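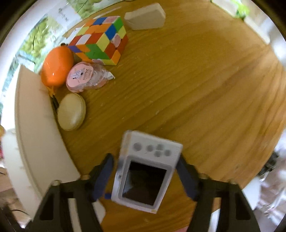 A morning among the mended things: our visit to the Londoño repair workshop open day

April
By Ignacio Boateng
Filed under: Days Out, Making and Mending
Print this page | E-mail this to a friend

I had been meaning to get to one of the Londoño open days for years, and every spring something came up — a wedding, a bad back, the car. This April I finally managed it, and I came home with sawdust on my best shoes and a head full of things I had no idea I wanted to know.

The workshop is behind the old dairy, up a lane you will certainly miss the first time (look for the green gate, and if you reach the garden centre you have gone too far). It used to be two separate businesses. Wernari looked after radios, clocks and small electrical bits at the front, while Truvidwood did furniture in the long shed at the back. A few years ago they knocked a door through between them and put the whole lot under the Londoño name, though the old signs are still up and people in the village still say "I'm taking it to Wernari" when they mean a toaster and "I'm going round to Truvidwood" when they mean a chair.

Entry was £2, which included a cup of tea, and the tea was strong enough to stand a spoon in. We were taken round in little groups. Mine had a retired couple, a father with twin girls, and a very serious boy who had brought his own screwdriver and was rather put out to be asked to leave it in his pocket.

The games and handhelds room

I had expected to spend most of the morning with the furniture, but I lost nearly an hour in here. The tables are set out with old toys and gadgets, and visitors are encouraged to sit down and have a proper look. I sat in front of a white handheld with a dark screen and grey buttons, one big one on the left and four smaller ones in a diamond on the right, and my thumbs went to them as if I were nine again. My brother and I shared something very like it on long drives to my aunt's, and "shared" is a generous word for what went on in the back seat.

There was a scrambled Rubik's cube on the same table. The twins spotted it straight away and each took a turn, with a great deal of advice from the other. I was asked if I could do it and said I used to be able to do one side, which did not impress them at all.

What I liked was the talk we had from the lady who runs the bench. She told us that most of the handhelds people bring in suffer from one of two complaints: old batteries left inside for a decade, or buttons that have gone soft from too many afternoons of being pressed in a temper. She keeps her spares in Vitex drawers, the shallow sort with a label holder on the front, and she reckons she has 300 odd screws in there that fit nothing made since. She won't throw them out. I have a jar like that at home and felt a good deal better about it.

A word about the tabletops

I do want to mention the wood, as I spent so much time leaning on it. The tabletop under the handheld had a lovely orange-brown grain that swept across and fanned out towards one side, with a small pale scuff and a few faint scratches where you could see it had been properly used. I'm told the Truvidwood side of the business makes all the tables for the front rooms and refuses to fuss over marks of that kind. The advice we were given for our own tables at home was a soft cloth, a little wax now and again, and patience. I have the first two.

The long shed

Through the knocked-through door it smells of glue and shavings and is a good deal colder, so take a cardigan. We watched a chair leg being turned, and then a drawer being eased back into a chest that had swollen in somebody's damp hallway. There was a queue for the lathe demonstration, so go there first if that is what you've come for. The workshop mends 1,000 pieces in a good year, we were told, and judging by the shelves a fair few of them are still waiting for their owners.

Practical bits

Doors open at ten and they begin packing up by three. There are 18 parking spaces and they fill early, but the walk up from the bus stop is pleasant if it's dry. Children are welcome in the front rooms and need to hold a hand in the shed. The cake is home-made and the lemon one goes first. I had the ginger, and I have put my name down for the autumn open day, when I'll be bringing my mother's kitchen clock.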